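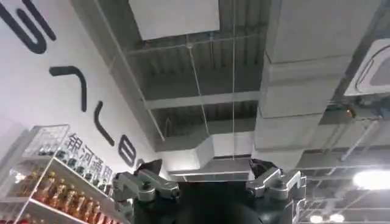 Photo: Nandini D'Souza

Wanted: three people who don't believe our gripper works

Shared workshop, Stimdale. Unpaid, with dinner. Thursday evenings through April, and maybe longer if the thing keeps breaking.

We are building a robot arm in a shared workshop with a two-finger gripper on the end of it. The fingers are metal linkages with screws and pivots you can get at with an ordinary hex key, and each one ends in a small dark pad. The whole arm is supposed to take a bottle off a shelf, carry it across to a bench and put it down without squeezing it flat or dropping it. That is the entire goal. Please don't write to us about walking robots.

I'm Cayetano Prieto and I've been asked to write this because the other members think I'm too negative to do anything else. My position, which I have put to them several times, is that we don't know whether the gripper is any good. We have a lot of evenings where it seemed to do well while the people who built it were standing next to it, wanting it to do well. Sudheer Amin did the linkages and he is a careful machinist, but he also picks which bottle goes on the shelf and which way round it faces. I wouldn't accept that from a vacuum cleaner salesman and I don't see why I should accept it from Sudheer.

So we want outsiders.

What you would be doing

You set up the shelf. You choose the bottles, you put them where you like, and you don't tell us beforehand. You press start. You write down what happened on a paper sheet, in your own words, before anyone from the build team has had a chance to explain it to you. Then you do it again, a lot.

We have a target of 3,000 pick attempts before we let anybody say the word "reliable" in public. The log currently shows 3,078, and I have thrown all of them out. Thenmozhi Gounder, who kept that log, is not speaking to me much, but she agrees that "success" meant at least two different things depending on who was holding the pencil. In one stretch a bottle that fell over after being set down was a success. In another it wasn't. We start again from zero with you.

You would also be asked to look hard at the fingers between runs. Screws work loose. The pads shift on their mounts. If one finger is closing a little ahead of the other we want to hear it from you, because the rest of us have stopped noticing.

Who should apply

You don't need to know anything about robots, and if you do, keep it to yourself for the first couple of weeks. A background in inspection, lab work, bookkeeping, refereeing or raising teenagers would all be useful. You need to be able to stand for most of an evening, read a dial caliper (we can teach you this in ten minutes) and write legibly.

You need to be comfortable telling a person who has spent his winter on something that it failed.

You should be 18 or over. The fingers don't look like much but they are metal and they close, and you'll be shown the stop button before anything else. Long hair gets tied back. Loose sleeves get rolled. Anyone who reaches in while the arm has power goes home for the night, and that includes members.

Who should not apply

People who want to be on the build team. It's full, and there's a waiting list on the workshop door.

People looking for a portfolio piece. We won't stop you from taking photos, but the honest caption for most of them will be "gripper, holding nothing."

Anybody selling a controller board. We had a long demo from Carura and another from a man who wanted us to put everything on an Odora subscription, and we're not going to sit through a third. The arm runs on what it runs on. If the motors need to phone somebody's server in order to open and close, we'd go back to using our hands.

What you get

Dinner, cooked by Chandrasekhar Bangera, who does it well. Use of the shared benches and hand tools on your test nights once the runs are done, until closing at 9. Travel money if you're coming by bus and you ask for it. A copy of all the results, yours to publish or complain about wherever you please. We'll put your name on the write-up or leave it off, your choice.

What you don't get is wages. I argued for wages and lost. I would rather you knew that going in than have it dressed up as an "opportunity."

Things I would want to know if I were you

Is the thing finished? No. The arm can reach the shelf. The fingers open wide and they close. Everything in between is a matter of opinion, and that's why we're advertising.

Will it be better than a person at moving bottles? I doubt it. A person can do it while talking. I've asked the team more than once what problem this solves and got a different answer each time, the best one being that Sudheer's uncle has bad wrists. I think that's a decent reason to build a machine. I also think a lower shelf would have cost less.

Is there any chance the results get buried? Some, to be fair. We're friends, we've put our own money in, and people in that position find ways to be kind to themselves. The sheets will be photographed at the end of each night and sent to you and to me before anyone else sees them. If you can think of a better arrangement, bring it along. Nandini has suggested that I shouldn't be trusted with them either, since I've been predicting failure from the start, and she has a point. One of the testers should probably hold the originals.

Why is the arm called Thomas? For the doubter. It was my idea and it's the only vote I've won.

How to apply

Send a note to the workshop desk marked "Thomas testers." No résumé, please. Tell us in a few lines about a product, a gadget or a claim that you checked for yourself and found wanting, and how you checked it. A leaking kettle is fine. We're interested in the second part more than the first.

Nandini reads the notes and will call you if we'd like you to come by. The visit takes an hour. You'll watch a handful of runs, fill in a sheet, and we'll compare it with a sheet filled in by one of us. If yours is harsher you're in good shape.

Questions about access, parking or food allergies go to the desk as well. Questions about the linkages go to Sudheer, who will answer at length.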